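件名: Re: [sidewalk-rules] 歩道走行ガイドライン 第2版の草案について
差出人: Shufen Shi
日付: 2021年9月27日

Nadine Zoubi さんは書きました:
> 第6節の「歩行者優先」は文言が広すぎて、試験の合否が決められません。
> Vetska のシミュレーション走行と条文を突き合わせてもらえますか。

Nadine さん、皆さん

494番の走行を条文と照らし合わせました。まず第2節の走行位置です。建物沿いの広い舗装では、縁石からの距離だけでは位置が決まらないので、壁面からの距離も併記する案にしています。

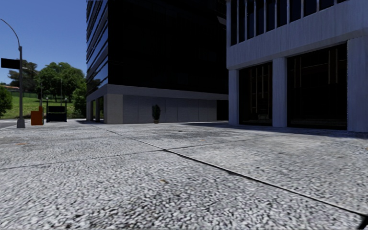

速度の上限は誰が決めるのですか。
運行者が区間ごとに申請し、道路管理者が承認した値を上限とします。

第4節の障害物には、固定物と仮設物の区別を入れたいです。

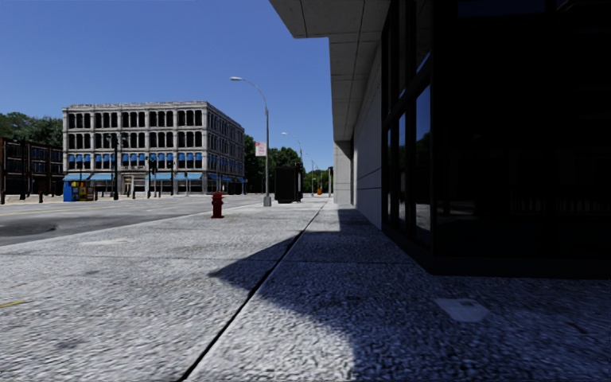 固定物の扱いは、地図に載っているかどうかで分けるのが簡単です。載っているものは事前に経路から外し、載っていないものは現場で検知して減速します。消火栓や街灯は前者で、歩道の先に小さく見えるコーンらしきものは後者に当たります。建物の影が歩道に大きくかかる区間も、検知試験の条件に明記してください。Kołodziej の旧版にはこの項目がありません。

第6節は次のように直しました。「歩行者の進路と交差するおそれがあるときは、減速し、必要なら停止して進路を譲る。」

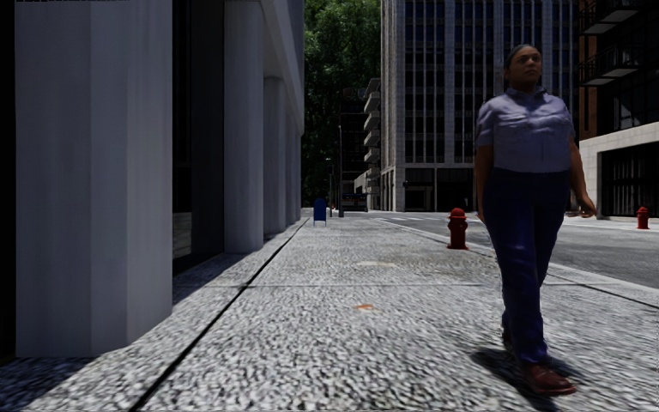 停止した後の再発進については、歩行者が通過したことを確認してから、とだけ書いてあります。待ち時間の秒数は Zbigniew Kwiatkowski さんの意見待ちです。音声での呼びかけは義務にせず、付属書に移しました。

修正箇所は全部で17か所です。異論は10月の会合までにこのリストへお願いします。

Shufen Shi
Stustivix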